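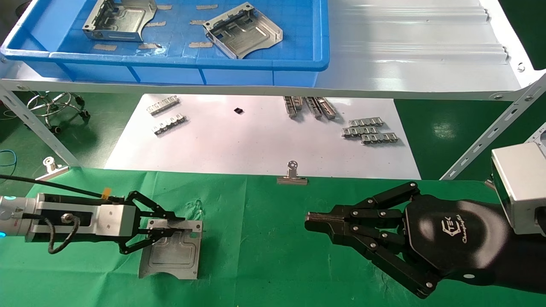
Unit 6: Chores on the shop floor

Reading before class: chapter 9, first half. Bring your notes from Unit 5 on grasp types.

The question for this unit is a narrow one. Can a machine do the small jobs a new hire gets in the first week? We mean emptying a bin of brackets, laying out parts on paper, and passing a metal plate from one station to the next. A person needs a few minutes of showing. What does a machine need?

1. Where things stand

Fixed automation has done this kind of work for decades, as long as every part arrives in the same place and at the same angle. The chores left over are the ones where that isn't true. Brackets dropped in a bin land however they land. One lies flat and the next is tilted.

2. Grippers and hands

A parallel gripper has two fingers that close on each other. It is good at holding the edge of a flat plate and is easy to control. A multi-finger hand can wrap around odd shapes but has more joints to command and more to break. Some benches use one of each.

Sheet metal is hard for both. It is thin, it reflects light into the cameras, and a bent tab can catch on the part beside it. Small clips with loops are worse, as they hook together.

3. The Drambridge exercise

Last year's class worked through a log from the Drovari parts cell at Drambridge. The log has 2,536 attempts at picking one bracket out of a bin and setting it down on a table. Most of the failures fall into two groups: the fingers closed on nothing, or two brackets came up together. Median time per pick was 42 seconds. The trained worker in the same log took far less, and also straightened the bin while doing it.

The Sernbridge log covers 300 attempts with slotted strips laid out on paper. Misses were fewer there. Parts that don't overlap are a much easier problem.

4. What about the house?

Same problem, less order. A kitchen drawer is a bin of mixed parts, and the owner moves it around. See the Sjöberg handout, page 47, for the dish-rack comparison.

For next class

Pick one chore you did this week. Write down each time your hand changed its grip. One page, typed. Mark the step you think a two-finger gripper could not do, and say why.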